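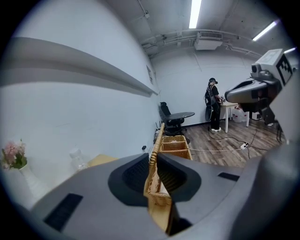

The Wi-Fi in the back room has been dropping since we changed the desk layout, and I am opening this ticket so everything is in one place. It affects the laptop most and the printer sometimes. The phone is fine, but the phone falls back to mobile data, so I don't count it. Before anyone asks about the wall shelf, there is no network gear on it and there never was. The wicker basket by the wall is where the spare adapters and short cables used to go, and I am in the middle of sorting that out as part of this. I sit in the office chair at the back when I work in there, and that is where the signal is worst.

Ticket: Back room connection drops
Opened by: Hendrik Smits
Location: Gastari, ground floor, back room
Provider: Wandis
Status: closed, see last entry

Symptoms
The connection goes away for a minute or so and then comes back by itself. The network name stays in the list the whole time. When it is down, pages stop loading but the laptop still says it is connected. Large uploads fail almost every time. The scan folder has more than 2,000 files in it and the sync has not finished once since the move.

Entry 1, morning
Restarted the router. Waited until the lights settled, then reconnected the laptop. Held for most of the morning and dropped again before lunch. Restarted the laptop too. No change.

Entry 2, early afternoon
Ran a long cable from the router straight to the laptop and left it that way for 2 hours. No drops at all. The sync moved along normally. So the line from Wandis is good and the problem is on the wireless side. I called them anyway. They saw no faults at their end and suggested changing the channel.

Entry 3, later the same afternoon
Changed the channel from automatic to a fixed one. Looked better for a while, then the same thing. Moved my chair to the other side of the table to see if that mattered. It was a little better, but I can't work there because the light comes right at the screen.

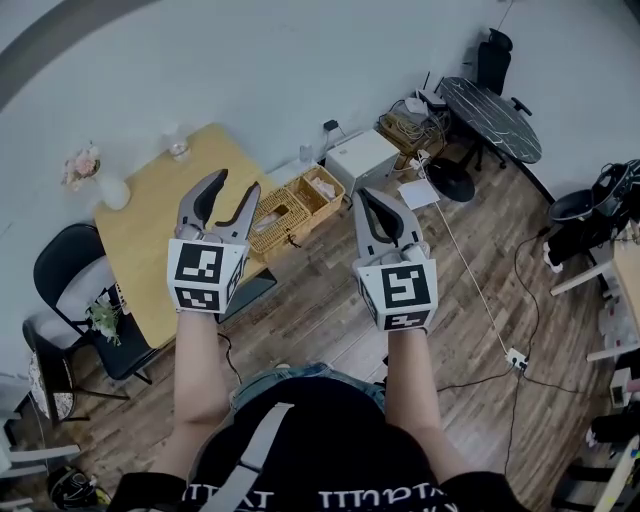
Entry 4, next morning
Looked at the router itself, which I should have done first. Since the move it had been standing with the leftover cables, low down, with a box of tangled cables right underneath it. The power plug was also loose. If I touched the cord, the lights went off and came back on. That would explain the full drops but maybe not the slow spells.

What I did:
Pushed the plug in properly and tied the cord so it doesn't hang by its own weight.
Took out every cable that was not in use. Most of them belong to things we gave away.
Put the router up on the bookcase by the door, with nothing around it.
Left the antenna pointing straight up.

Entry 5, same day, around noon
One drop, short. Checked the plug and it had worked its way out again. The adapter is old and the prongs don't grip well. Ordered a replacement from Wondmont, same rating as printed on the old one. Please don't swap in one of the adapters from the spares, even if the plug fits. 2 of those are the wrong voltage and I have put tape on them.

Entry 6, on the storage
While waiting for the adapter I finished the sorting. Paper and tissues are staying in the baskets, and cables are not going back in them. They get tangled in the weave and I pulled the end off a good one that way last winter. Cables go in the lidded bins in the hall closet — power in one, network in the other, everything else in the third. If you take one out, put it back in the same bin.
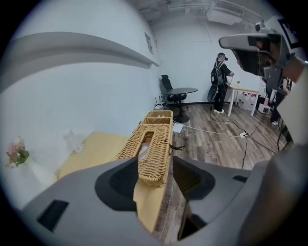 The Hendriks label printer cable is still missing. It is a short black one with a square end. If you find it, leave it on my desk.

Entry 7, four days later
New adapter arrived and is in. It sits tight. No drops since, and the sync finished overnight. I also put the channel back to automatic to see if that made a difference, and it did not, so I left it there.

Entry 8
Asked the others whether they had noticed anything. The printer dropped off once, but it had gone to sleep and came back when the button was pressed. I am treating that as a separate issue.

Closing this. Cause was the loose adapter, made worse by where the router was standing. If it starts again, check the plug first, then reopen this ticket and write down the time of the drop.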